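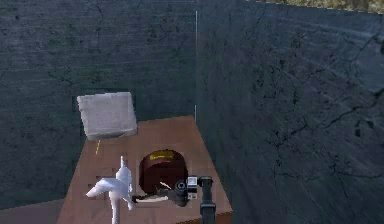 Simulated Grasping of Tabletop Objects with a Six-Axis Arm
Final project report, Draderow group
22 August 2023

1. Purpose

The project asked whether a grasping policy trained only in simulation could pick up a cylindrical can when other objects share the table. The work was done over two terms as part of the robotics lab course. We did not have regular access to an arm, so all results in this report come from the simulator. Transfer to hardware was left out of scope at the March review.

2. Setup

The workspace is a wooden table placed in the corner of two textured walls. The target is a dark red can. A white cube and an irregular white object serve as distractors. The cube sits near the back edge of the table, outside the direct approach path. The irregular object has a tall spike and a wide flat part, and its collision mesh was the hardest to get right. Our first version used a single convex hull, which blocked a large volume of free space and caused the planner to reject valid approaches. We replaced it with a decomposition into 28 convex pieces.

The camera is fixed and looks down at the table from a high viewpoint. Wall and table textures are drawn from the Zellesari set. Lighting is kept diffuse, with no strong shadows, so that early training would not depend on shadow cues. Motion planning and logging run through Fikska, the lab's own control package.

3. Method

We recorded 559 demonstrations by keyboard and space mouse. Each one starts with the arm in a home position and ends with the can lifted clear of the table. Demonstrations in which a distractor was knocked over were kept if the lift succeeded. This choice was debated in the group and we would probably make it differently now (see section 5).

The policy takes the camera image and joint state as input and gives gripper motion in small steps. It was trained for 200 epochs. Can position and wall texture were changed between episodes. Distractor positions were changed in the second half of the data only.

4. Results

The policy reached the can in most test episodes with the distractors at their training positions. Failures fell into two groups.

Side contact. The gripper came in low and touched the can with one finger before the other had cleared it. The can then slid away and the policy did not recover. Slowing the last part of the approach reduced this but did not remove it.

Early closing. The fingers closed short of the can. We traced seven of these cases to a frame offset between the rendered gripper and its collision model. After the offset was corrected, those seven starting positions were run again and all ended in a lift.

Moving the irregular object closer to the can lowered performance clearly. Moving the cube had no effect we could measure.

5. Limitations

Only one can was used, so nothing can be said about other sizes or surface finishes. The friction value was set by hand. The fixed camera also has a weak point – when the gripper is in front of the can, part of the target is hidden, and the policy has to rely on joint state during the final movement. A wrist camera stream was added to the simulator late in the project but was not used in training.

Keeping the demonstrations with knocked-over distractors likely taught the policy to ignore contact with them. A filtered training run was started and had not finished at the time of writing.

6. Files

Scene files, the corrected gripper model and the training settings are in the Perić folder on the course server. The older convex hull mesh is kept there under "unused" and should not be loaded together with the new one.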